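# The paddle goes in the case, says Hanne Vestergaard

Hanne Vestergaard has been building a two-armed robot in a shared workshop in Ornurside since December, and she'd like me to be impressed by a table tennis paddle. I tell her I can put one away myself in 6 seconds.

"Sure," she says. "You have skin. Try it with two fingers per hand and no feeling in any of them."

The project is called Havholm. The parts budget so far is $3,601, not counting the arms, which she says came secondhand and won't put a price on. I ask who needs a robot for this.

"No one needs it. I picked it for the fabric. A case sags and the zipper edge catches on things. A wooden block never does that to you."

Fair enough, but I've heard the speech about hard problems before, usually from people whose machine can't do the easy ones. Her bench partner, Sille Ravn, isn't much of a booster either. She wrote the code that keeps the arms from hitting each other.

"They still come closer than I like," Ravn says. "Over the handle especially."

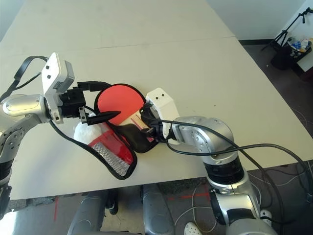
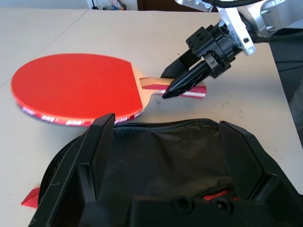

*Havholm's two arms at work with the red paddle and its black zippered case.*

So how often does it succeed? Vestergaard says the last batch was 30 tries, and then changes the subject to fingertips. I change it back.

"Less than half," she says. "And I was generous with what I called in."

Ravn wants 50 clean runs in a row before anyone says the word "finished." Vestergaard thinks that's harsh. I think it's low, given that she also talks about folding laundry next year.

"You'd have laughed at the first version," she tells me on the way out.

I'm not sold on the second. I did ask her to call me when it can close the zipper.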